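Visit report: Stanier open day, June 2018

Uwe Kramer and I went through the Stanier building in the afternoon session. Admission was by time slot, 18 people per group. Coats and bags stay at the front desk. The tour starts on the upper floor and works down, so the sorting room comes third.

The sorting room is plain. Work surfaces are white and the target areas are laid out directly on them in black tape. The parts used for the exercises are colored wooden cubes with no markings. Torben Brinkmann, who led our group, gave the rule for the basic exercise: a cube counts as placed when its whole base is inside the tape. Touching the tape scores as a miss. Each exercise gets 3 attempts.

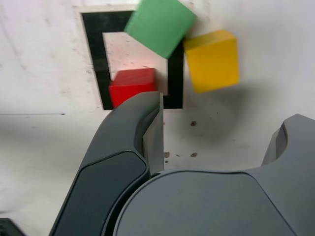 Sorting room: taped outline with green, yellow and red cubes.

The outline is made of thick tape, and the width matters for scoring. Brinkmann measures from the inner edge. Hamann, the supplier, offers a narrower roll, but it lifts at the corners after a few cleanings and Stanier went back to the wide one. The tabletops are wiped weekly. Small brown spots remain on the one we saw.

Lighting is overhead only. Kramer asked whether shadows affect the work and was told that the Clirix fixtures are due for replacement in October.

The last stop was the Karnent storage wall on the ground floor, 4 bays, two of them in use. Labels are printed in house. Parking is behind the building, entrance from the side street.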